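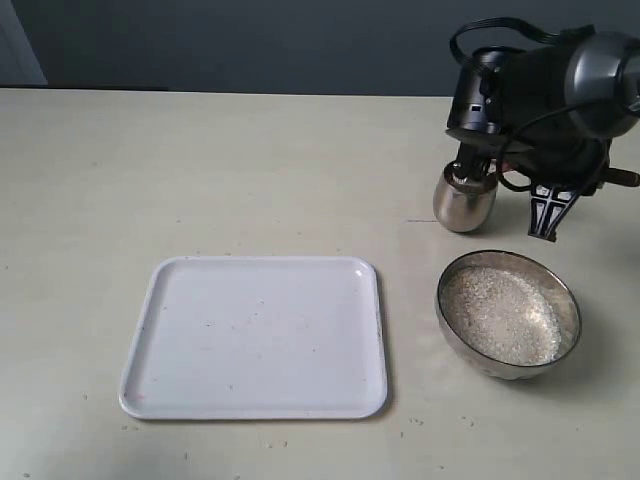 Wesbridge open day: scooping station draws a crowd

Virlow opened its Wesbridge workshop to visitors on 2025-04-02, and 37 people came. Most of the time went to the scooping station, where a robot arm works with a metal bowl of small white grains and a white plastic tray.

Staff ran the demonstration 3 times and took questions after each run. Visitors asked mostly about spills and how long it takes to set up a new task. A short talk on the Fortin project followed in the front office.

The next open day is in August. Places are limited to 100, and sign-up is at the front desk.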